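Cables, Corners and Small Tables: Frequently Asked Questions

The Kanaan help desk gets a lot of mail about cords. Munther Nimri answers it, mostly on Saturday, mostly with coffee. These are the questions that keep coming back, with the rudest ones lightly edited.

I have a drawer of black cables. Do I have to know what they all do?
No. Look at the connector on the end, find something in the house it fits, and put the two together. Whatever is left goes in a bag with the month written on it. If the bag says December and it is December again, you have your answer.

How do I coil a cable so it doesn't fight back?
Loosely. Hold the loops in one hand and feed with the other, giving the cable a small roll between thumb and finger each time around. Let it pick the size of the loop, as it has opinions and they are stronger than yours. Please don't wind it around your elbow. Ghassan Hourani did this for years and his cables now look like pasta.

What about the last few inches?
Keep the connector end out until the coil is done, then tuck it through the loops once. Once is plenty. A knot is a decision you will regret at an airport.

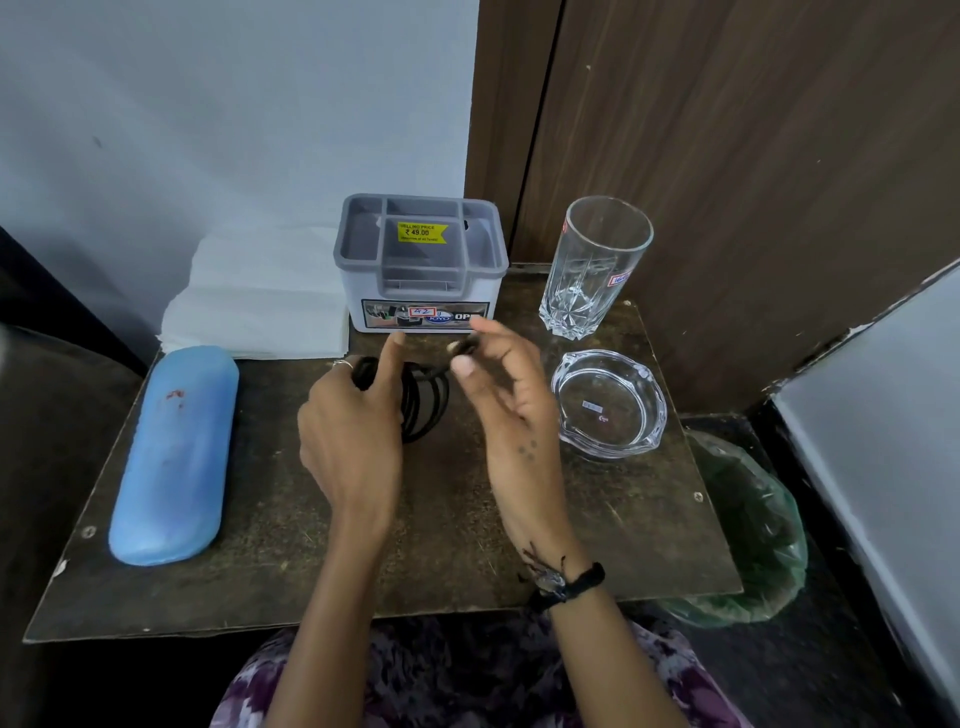 Coil in one hand, connector end in the other. The organizer at the back was 49 rupees, according to its sticker.

Do I need a proper desk for this?
You need room for two elbows, and you can negotiate on the elbows. A small table in a corner works well, and a worn one is better — you won't fuss over scratches. Push the glasses case and the napkins up against the wall and get on with it.

Is a cheap plastic organizer good enough?
For cables, yes. We've had letters recommending the Mullix tower, which has 349 parts if you believe Elie Saliba, who put one together. A small tray with a few sections holds the same cords and can be washed in the sink. Give the short ones a section to themselves or they vanish under the chargers.

Should I peel off the price stickers?
Eventually. They come off more easily if you warm them with a hair dryer first, and glass is more forgiving than plastic. Some of us have drunk from a tumbler with the price still on it for years and feel fine.

Can I keep spare cables in an ashtray?
Earbuds, maybe. A full-length cable will climb out.

Where do the dead ones go?
To electronics recycling. The kitchen bin doesn't count, however close it is to the table. Cut nothing open to see what's inside. It's copper.

My question isn't here.
Write to the desk and put the word "cable" in the subject line. Munther reads everything and replies to most of it.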